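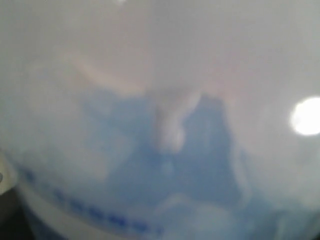

What is in the Skestbridge Household Waste Notes?

The collection has 1388 short written notes in which residents of Skestbridge and Mimemdale asked the town waste office where a certain item must be thrown away, together with the reply that the office gave them. Each note is one row in a plain text table.

Origin

The notes come from the paper request book of the office at Zodau Street. Residents wrote in the book at the counter, or they telephoned and the clerk wrote for them. I typed all of it by hand during two winters, and Elvira Quintero compared my typing with the book and corrected it. Where she and I read a word differently, both readings are kept in the column "remarks".

Files

notes.csv has the notes and the replies.
categories.csv has the 25 sorting categories which the office used, with their short codes.
changes.txt says what was corrected after the first release.

The tables are saved as UTF-8 and separated with semicolons. Please pay attention to this, as many notes contain commas.

Columns in notes.csv

id: a number without meaning, only for reference
place: S for Skestbridge, M for Mimemdale
item: the name of the item, in the words of the resident
note: the full note
reply: what the office answered
code: the category, as in categories.csv
remarks: doubtful readings and other small matters

Spelling was not changed. If a resident wrote "yogurt" in one line and "yoghurt" in the next line, you will find both. Names, house numbers and telephone numbers were removed and replaced with three dots.

Known problems

The rules for plastic changed when the Kostiuk sorting plant opened. Before this, a tub and its lid went together in the gray bin. Afterward the lid had to be separated. The old replies are still in the table and they were correct for their time, so the same item can have two codes. I did not repair this and I do not plan to.

Mimemdale is weakly represented, with 425 notes. People from there often asked their own driver and did not come to the counter.

Some replies say only "bring it to us". These have the code X9. It is not known what was done with the item later.

A few pages of the book had been damaged by coffee. The lost words are marked with [lost].

Suitable use

The notes can be useful for people who study everyday language, or for a town which wants to write a better sorting guide. Please do not use the replies as advice for your own trash. Rules are different in each town, and also in Skestbridge they are not the same today.

Version

The present version is from Monday, June 17, 2019. In it, the codes for paint and batteries were exchanged back to the right order.

License and citation

You may copy and change the tables if you mention "Skestbridge Household Waste Notes" and keep changes.txt with them. Corrections are welcome. Please write the id of the row in your message, otherwise I must search for a long time.

Contact: Elvira Quintero, Skestbridge Household Waste Notes | © 2019 | Back to top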